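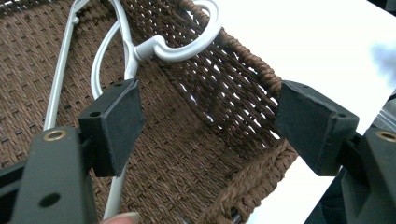

Slide 1. Baskets and the promise of order
Start with the claim we all hear: buy the right basket and the closet will sort itself out. I don't buy it. The Gendance catalog has 58 baskets in it and not one page on what to take out of the house first. Look at the slide. A brown woven basket with a thick braided rim, a good-looking thing, and in it a white plastic hanger. Hangers belong on a rail. Once one goes in a basket, others follow. Pause and ask who has a basket like it at home.

Slide 2. The Flirkovcombe evening class
Mention that I ran the Alomside plan there in June. It tells you to own 100 items of clothing. Ask the room where that number came from - I wrote to them and got a coupon. Most of the class quit by the second week, and I would have too. Skip the Baek chart if we're past 7:30.

Slide 3. Clear the surface first
My one firm piece of advice, and I hold it loosely. Get a flat, pale surface with nothing lying on it before you touch the baskets. Leave this one up while people write.

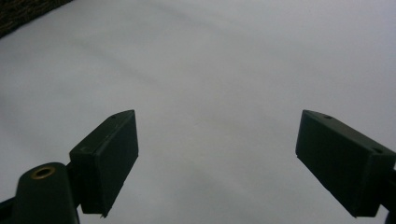 Slide 4. What it costs
About 68 dollars for a matched set. Read the price out slowly, then take questions.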